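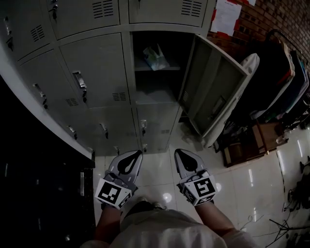 Saturday, morning – dye bench, second batch of walnut

Started at 8:40. Glória had left the husks soaking since Wednesday night in the big pot, so I only had to strain them. The cloth filter was too fine and it blocked after the first litre. I changed to the old curtain piece, folded double, and it went well, but there is some sediment in the bottom. I left it.

Recipe as last time: 400 g dried husks to 100 g wool, no alum. Water from the rain barrel, not the tap. Kiran asked me to try one skein with tap water for comparison, so skein 4 is tap water and everything else is rain.

Wool is from Druvus, the undyed two-ply. I weighed it dry, then soaked it for one hour with a drop of the soap. Ankica says a drop is already too much. She may be right, I had to rinse three times.

Heating. I brought the pot up slowly and held it under simmer. The thermometer of the small hot plate does not agree with the glass one, it reads four degrees too high. I trusted the glass one. Please, whoever uses the small plate next, write which thermometer you read, or the notes cannot be compared.

Results by skein

1 – 20 minutes. Light tan, a bit pink. Nicer than I expected.
2 – 45 minutes. Medium brown, even.
3 – 90 minutes. Dark brown, but there is a paler band where I tied it too tight. My fault, the ties must be loose figure-eights.
4 – tap water, 45 minutes. Greyer than number 2. I put both at the window and Rosário also chose the grey one without knowing which it was.

After-bath with iron: 2 g for 100 g of wool, ten minutes, only on half of skein 2. It went to almost black-brown and the wool feels a little rough. I would use half of the iron next time.

The remaining liquid is in the jar with the blue lid, shelf by the door, marked with my initials. Do not pour it out, I want to see if it still gives colour in two weeks. If there is mould on top it can be lifted off with a spoon.

To do
Wash test on 1 and 2, cold, with the Plisgate soap.
Light test strips, card 34, half covered, south window.
Ask Aníbal if he still has husks from his tree, ours are nearly finished.
Buy cotton tape for the ties.

Stopped at 2:15, pots washed and drying on the rack.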